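Borolholm revises interior paint rules for rental units

September 21, 2019

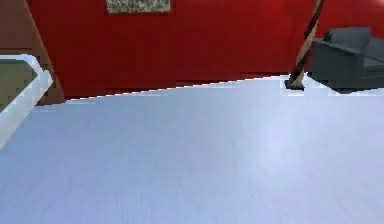
A deep red wall behind a pale surface, in a computer rendering.

Borolholm has changed its repainting standard for rental housing. From July, landlords must record the paint type and number of coats when a unit changes hands. The rule covers 1,796 units, 319 of them in the Flemell district.

Dark colors may stay if the tenant agrees in writing - otherwise a primer coat is required before repainting. Housing officer Haiyan Fang said 258 records had been filed under the trial version. Forms are available at the Lei Street office, counter 9.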